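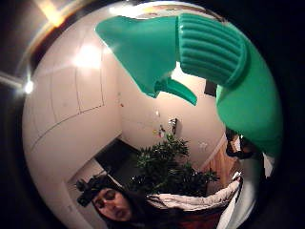

Cleaning glossy white cabinets (and a pale table) without streaks?

sullico_sue
Member, 246 posts
15 Oct 2020
Hello all! We moved into a place with a whole wall of tall white cabinets, and I love them dearly, but when the ceiling light is on I can see every swipe of my cloth. I've been using a spray from a green bottle and wiping in circles the way my mother did. The doors look wonderful for an hour and then the haze comes back. Is it me or the spray?

Walter Cáceres
Moderator, 3687 posts
Welcome, Sue! My guess is too much product. Two squirts on the cloth, never on the door, and go up and down along the seams. I did more than 40 doors that way when we redid the Virham rentals, and I still do my own like that every October.

hendix_home
I'm going to disagree with Walter, much as I enjoy his posts. Spray leaves a film however little you use. Warm water, a drop of dish soap, then a dry towel right behind it. My sister in Temba swears by vinegar, but I can't stand the smell near food.

sullico_sue
Thank you both, you're very kind! I should have mentioned the table too. It's light gray and shiny, and we use it for everything, so there's usually a little touchscreen on it and a muddle of black cables.

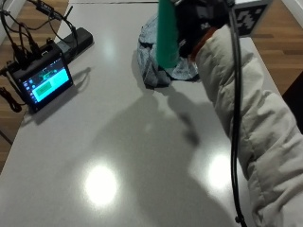 I've been lifting the cords with one hand and wiping with the other, and I'm sure I'm missing the spots underneath. The floor beside it is wood, so I don't want drips running off the edge either.

Walter Cáceres
Unplug first, please, and keep the cloth barely damp around that power strip. Hendix, I'll give you the soap for the table, but I'm keeping my spray for the doors.

hendix_home
Stubborn as ever, Walter! Sue, try one door each way and let us know.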